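Sixteen Weeks Behind the Walls: a talk with the woman bringing an old Etberg house back to quiet 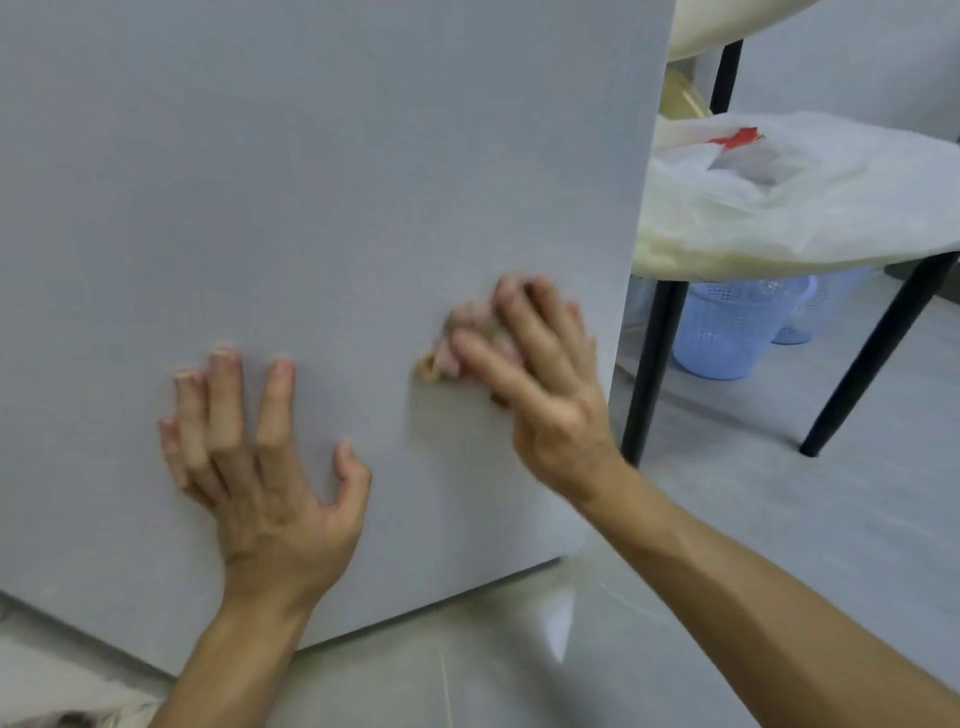
The owner said she had never set out to become a soundproofing person. She wanted to practice the cello after supper, and her house in Etberg, a narrow two-story place with 60 years of creaks in it, let every note through to the bedrooms.

"My son could tell me which bar I'd messed up," she says. "From upstairs, with his door shut!"

So she started reading. The first surprise was how little the foam tiles she'd bought did for the neighbors. They tame the echo inside a room, she explains, but the sound still walks right out through the gaps. Her first real win was a tube of sealant and an evening spent on her knees along the baseboards. Then came a heavier door, and the old keyhole got plugged.

"I played a low C and ran out to the hall to listen, and of course it had stopped because I'd stopped playing," she says, laughing. "I had to get my son to drag the bow around. He was awful. It was wonderful."

The work took 16 weeks, mostly in the hour before dinner, and by February she had moved on to the ceiling, which she calls the hardest part by a mile. Footsteps come through the joists themselves, so she laid thick felt under the upstairs carpet and kept going until she ran out of felt.

What she loves most now is a thing she didn't plan for. The room sounds better from the inside, too — warmer, with none of the buzz she used to blame on her strings. She has gone back to pieces she dropped at 20, and a quartet from Forkis comes over twice a month to play until ten.

Would she do the rest of the house?

"The kitchen, maybe. The dishwasher is a B flat and it drives me up the wall."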